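Ticket 2696: Hand-guided demos for bin picking come out jerky on playback
Project: Zudomton
Opened by: Usha Rodrigues
Assigned to: Hema D'Souza
Status: Waiting on retest

Usha, 13 December 2022, 9:12
Hi Hema! So I spent yesterday teaching the bar pick by hand (grab the wrist, walk it down into the bin, press the button to close, walk it back up) and the recordings look lovely until I play them back. On 6 of the 19 demos the arm does this little shiver right before the fingers close. Remote control demos of the same pick are fine, just slow, and my thumb hates me.

Hema, 9:40
Ooh, I know that shiver. Two questions. Did you re-enter the tool weight after the gripper went back on? And are you letting go of the wrist before you press the button?

Usha, 10:05
Tool weight: nope, still the old number, oops. Fixed now. Letting go: yes, every single time, I only have two hands and one of them is on the pendant.

Hema, 10:22
Okay, then you've probably got both problems at once. When you let go, the arm settles a tiny bit and the recorder keeps that as part of the demo. Try the foot pedal, it's in the Nurstead drawer. And set the smoothing window to 40, but only on the approach, please don't touch the grasp part or you'll round off the bit that matters.

Usha, 11:50
Pedal found! Setup for the retest: both bins butted up together and clamped, three bars and the green block in the front one. I've got two of the bars meeting at an angle on purpose, that's the pick it was worst at. 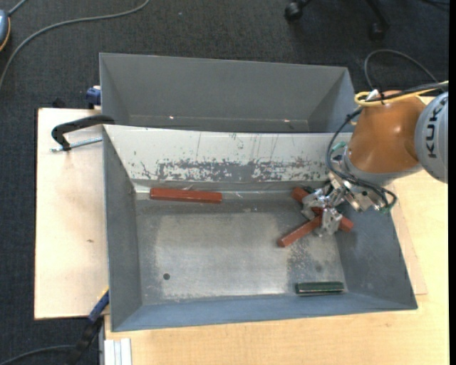
Next steps

1. Usha records a fresh batch with the pedal, both hands on the wrist until the fingers are closed.
2. Play each one back at half speed before saving it. Toss any with the shiver, don't trim them.
3. Hema compares against the remote control set and posts the plots here.
4. Leave the old demos in the folder until Thursday, I still want to look at those six.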